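4. MONTAJE Y PUESTA A PUNTO DE LA MESA DE TRABAJO LOSTON

Válido para los modelos con tablero de madera y patas atornilladas. Si la mesa lleva cajonera Sotomayor, montar primero la mesa y luego la cajonera. Las instrucciones de la cajonera van en su propia caja.

4.1 Antes de empezar

Abrir la caja en plano, con la cara del logotipo de Kinau hacia arriba. No usar cúter largo: el tablero queda justo debajo del cartón y se marca.

Comprobar el contenido con la hoja de piezas. Falta algo - no seguir. Llamar a la tienda con el número de lote a mano (pegatina en el lateral de la caja, también en la parte de abajo del tablero).

Hace falta:
Llave fija de 19 (no incluida)
Llave allen (incluida, en la bolsa de tornillos)
Destornillador de estrella
Nivel de burbuja
Manta o cartón para apoyar el tablero

PRECAUCIÓN: el montaje se hace entre 2 personas. Una sola puede atornillar las patas, pero no dar la vuelta a la mesa sin forzar las uniones.

4.2 Montaje de la estructura

1. Tablero boca abajo sobre la manta. Dejar paso por los cuatro lados.

2. Presentar las patas en las esquinas. La pletina entra solo en una posición. Si no entra, girar la pata, no golpear.

3. Meter todos los tornillos a mano, sin apretar. Unas vueltas bastan.

4. Colocar los travesaños largos. Los agujeros ovalados van hacia dentro.

5. Colocar los travesaños cortos. Mismo tornillo, pero con arandela.

6. Apretar en cruz: esquina, esquina contraria, y así hasta cerrar. Un apriete por lado seguido tuerce el conjunto y luego la mesa cojea.

7. Roscar los pies regulables hasta el tope. Se ajustan después.

8. Dar la vuelta entre dos. Coger por el tablero, nunca por los travesaños. Apoyar las cuatro patas a la vez.

NOTA: los tornillos del travesaño miden 9 mm menos que los de la pata. Si se confunden, el largo hace tope antes de apretar y parece que ya está. No está. Sacar y cambiar.

NOTA: la bolsa trae tornillos de repuesto. Si sobra alguno al terminar, normal. Si sobran arandelas, repasar el paso 5.

4.3 Colocación en la sala

Lejos de radiadores y de sol directo de ventana. La madera clara coge color con la luz, y si se deja un objeto semanas en el mismo sitio queda la silueta. Se iguala con el tiempo, pero tarda.

Sobre moqueta o tarima flotante, usar los discos anchos Sistach (accesorio). Sobre baldosa sirven los pies de serie.

Dejar hueco detrás para poder pasar la mano. Hará falta para reapretar y para los cables, si los hay. Pasar los cables por el borde trasero o el lateral, sin pillarlos entre tablero y pared. Los que cuelguen por el lado de paso, recogerlos con brida.

No arrastrar la mesa una vez nivelada. Levantar y mover. Los pies regulables se doblan de lado con facilidad y ese recambio no lo cubre la garantia. 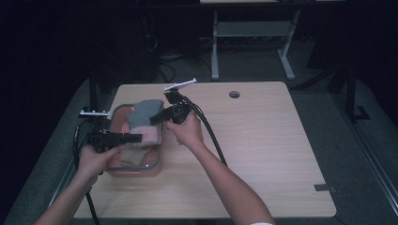 NIVELACIÓN Y CARGA

4.4 Nivelar

1. Nivel en el centro del tablero, a lo largo. Mirar.

2. Aflojar la contratuerca del pie más bajo con la llave de 19. Girar el pie hasta centrar la burbuja.

3. Repetir a lo ancho.

4. Volver al largo, casi siempre se ha movido algo.

5. Presionar cada esquina con la palma. Si una cede, bajar ese pie hasta que toque suelo y comprobar otra vez con el nivel.

6. Apretar las contratuercas sujetando el pie con la otra mano, para que no gire.

Si un pie está ya fuera del todo y sigue sin llegar: calzar el suelo, no sacar más rosca. Con la rosca al final, el pie baila y acaba saltando.

4.5 Carga

Carga máxima repartida: 40 kg. Contar todo, también lo que cuelgue de los ganchos laterales. En los modelos con cajonera Sotomayor el límite del tablero es el mismo, el contenido de los cajones va aparte.

No sentarse. No subirse para cambiar una bombilla. No atornillar un tornillo de banco en el voladizo - si hace falta tornillo de banco, va encima de una pata y con taco debajo.

Cajas y recipientes pesados, hacia el centro. Levantar para cambiarlos de sitio. Una base de plástico con arenilla pegada raya igual que una de metal.

4.6 Primera capa de aceite

El tablero sale de fábrica lijado y con una mano de fondo. Para uso diario conviene darle aceite antes de estrenarla.

1. Quitar el polvo con paño seco. Nada de agua.

2. Agitar el bote. Poca cantidad en un trapo de algodón.

3. Extender siguiendo la veta. Cantos también, que es por donde entra la humedad.

4. Retirar el exceso con otro trapo limpio. Si al pasar el dedo queda pegajoso, sobra aceite.

5. Dejar secar hasta el día siguiente con la ventana abierta. No poner nada encima.

6. Segunda mano si la superficie se ve a manchas. Si está uniforme, con una vale.

PRECAUCIÓN: los trapos con aceite pueden prender solos si se dejan hechos una bola. Extenderlos al aire libre hasta que sequen, o meterlos en agua en un bote de metal con tapa. No tirarlos a la papelera.

4.7 Repaso y mantenimiento

Reapretar toda la tornillería al cabo de un mes. La madera asienta y los tornillos se aflojan un poco, sobre todo en casas con calefacción. Luego, una vez al año, por ejemplo en mayo, junto con la mano de aceite.

Limpieza: paño apenas húmedo y secar enseguida. Sin amoniaco, sin estropajo, sin toallitas con alcohol.

Manchas de tinta o café: lija fina a favor de veta, solo en la zona, y aceite encima. Queda algo más claro los primeros dias.

4.8 Problemas frecuentes

La mesa cojea después de nivelar.
Contratuerca floja o travesaño mal apretado. Repetir 4.2 paso 6 y luego 4.4 entero.

Cruje al apoyarse.
Falta una arandela en los travesaños cortos. Si están todas, una gota de cera en la unión.

El tablero se ha curvado un poco.
Suele pasar cuando solo se ha dado aceite por arriba. Dar una mano por debajo y esperar. Si en unas semanas sigue igual, contactar con Kinau y enviar una foto tomada desde el canto.

Un tornillo gira sin apretar.
Rosca pasada. Pedir inserto de reparación en la tienda, indicando el lote. No rellenar con cola.

Para la cajonera, pasar a la sección 5.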